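Home Stories Poems Archive Submit Contact

Search this site Search

The Brown Jumper
May 7, 2023
By Sotmont Stories

The coach to Mumard left at seven in the morning and Sarero allowed one case per passenger, up to 16 kilos. My sister had read this out to me over the phone and then read it out again. I told her I didn't own 16 kilos of anything. By the evening I had the case on the bathroom scales and it said 27.

I took out the boots, the iron and the dictionary. I took out the coat and decided I would wear it. Then I went through the clothes one at a time on the bed, which still had the pink cover on it, the one with the daisies. It had come with the flat. I had meant to replace it the first week and I had slept under it for four years.

The jumper was near the bottom. I folded it and put it to one side, and went on with the shirts.

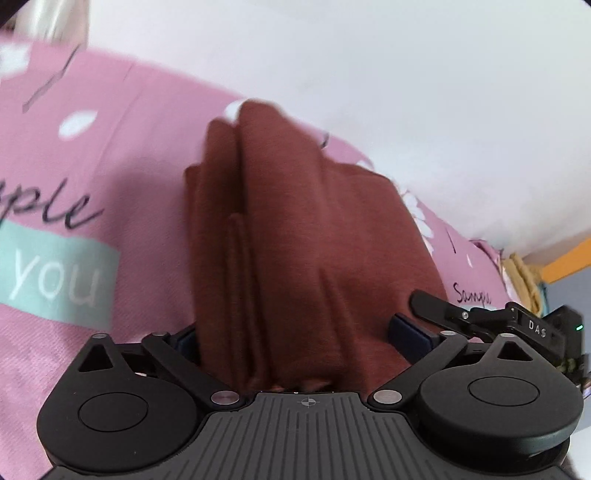
Folded, on the pink cover.

It wasn't mine to begin with. My father bought it from Šimkus, the outfitter's by the market, the January before they closed. Everything in the window was half price and he came home with a jumper and two ties. He never wore the ties. The jumper he wore to dig the garden, to drive, to sit in the hospital corridor when it was my mother in the bed, and later on when it was him. When we cleared the house my sister took the clock and I took the jumper. It seemed a fair split at the time. The clock has stopped since and she says she isn't sorry.

I had worn it perhaps twice. It was too wide in the shoulders and the wool made my neck itch. All the same it had been in every drawer I'd had, and whenever I moved I carried it along with the rest and didn't think about it.

I weighed the case again without it. The needle sat just under the line. I put the jumper in and weighed it once more, and the needle sat just over.
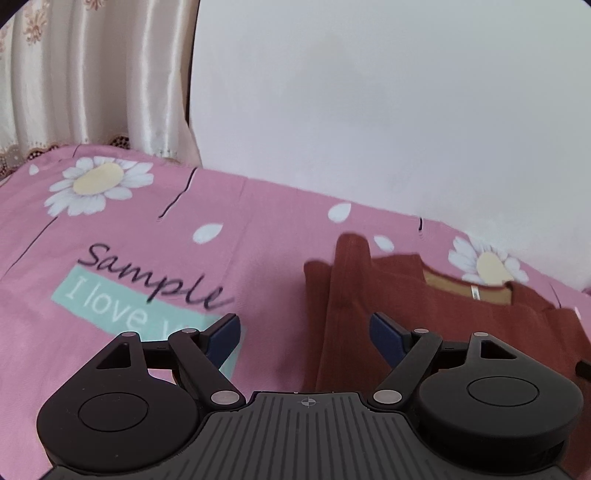 I rang my sister. She asked if I'd packed the sandwiches and I said it was ten at night, I hadn't made the sandwiches. Then I said I was thinking of leaving Dad's jumper behind.

"Leave it where?" she said.

I hadn't got as far as that. There was the charity bag in the hall, and there was the wardrobe. The landlord would be round by noon and whatever was in the wardrobe would go in a skip.

"Wear it," she said.

"I'm wearing the coat."

"Wear it under the coat."

I said it itched. She said it had itched him too, he used to complain about it all through dinner, and did I not remember? I didn't. I remembered him in it at the table, pulling at the collar with one finger, and I had always thought he was hungry, or cross with us.

We talked a bit longer about the keys and who would meet me. After she rang off I sat on the edge of the bed. The lamp was already in a box so I only had the ceiling light, and everything looked a bit flat under it, the wall and the cover and the pile of shirts.
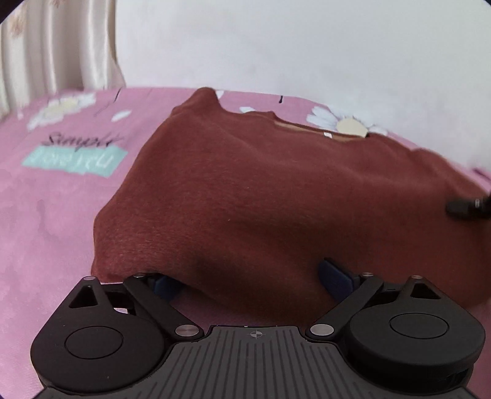
I made the sandwiches, cheese, and wrapped them in the last of the foil. I shut the case and stood it by the door. I took a scarf out of the charity bag, a thin cotton one, and laid it over the chair with the coat.

In the morning I put the scarf on first and the jumper over it. It itched a bit at the wrists. The coach was late, and it was cold at the stop, and I did the coat up over the lot and waited.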